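Home | Datasets | Maps | Contributing | Contact

Histadach Wayside Stones -- README

Updated in December by the Histadach survey page editor

# Histadach Wayside Stones

A field list of boundary stones, milestones and roadside crosses in the parishes between Drometti and Ekelow. It has 22 route files and almost 2,000 records. Churches and graveyards are left out unless a stone has been moved into one.

## Files

- `stones.csv` -- one row per stone
- `routes/` -- one file per walked route
- `notes.txt` -- access, parking, farm gates

## Fields

`condition` is one of upright, leaning, fallen, reset or lost. "Lost" means the stone is on the old Lahlou map but was not found on the ground. Heights are in centimeters, taken on the road side.
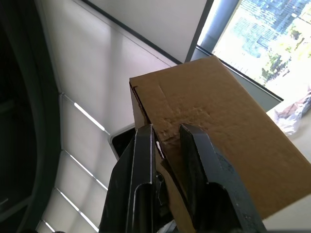 Inscriptions are copied line by line, with a slash for each line break. Worn letters are given as a period. Please don't fill them in from the Lahlou map, which has its own mistakes, mostly on the Ekelow road.

## Known problems

Grid references on the Drometti side can be off by up to 200 meters. Two crosses near the ford share an ID. Route 14 was walked in heavy bracken and needs doing again in winter.

## Use

Free to copy with credit. Many stones are on private land -- ask first.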